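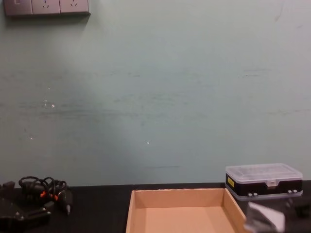
Workville bench notes, 6/11/20

Ollutia wants 3,381 examples before anyone trains anything, and I have my doubts that the number came from anywhere except a slide. Still, we have started. Miyuki Aoki runs the recording, Kenneth Laing checks what comes out of it, and I write the captions and complain.

**Tray and organizer.** Cardboard tray in the middle of the black tabletop with nothing in it, clear-lidded organizer back against the wall, gripper down by the tray. The cables to the left stay where they are between takes, which Kenneth says is good for variety. I say it teaches the system that cables live on the left.

Some background for those who weren't at the June meeting. The task is plain: take a part out of the organizer, put it in the tray, let go. A person guides the arm through it and the motion gets saved along with the video. We have 634 saved so far. Kenneth has thrown out 206 of those, mostly for late starts and dropped parts.

Magdy Saber thinks we should keep the drops and label them. He may be right, but the label sheet has no column for it, and Matheson has been asked for a new sheet 2 times now.

My larger complaint is the wall. It's the same pale green in every take at this bench, with the same scuffs, and I would like to see the results from a different room before I believe any success rate. Miyuki has agreed to move the setup once this batch is done – the date is still open.

Captions by Keir Purves. Corrections to the Workville office, please, and not to Miyuki.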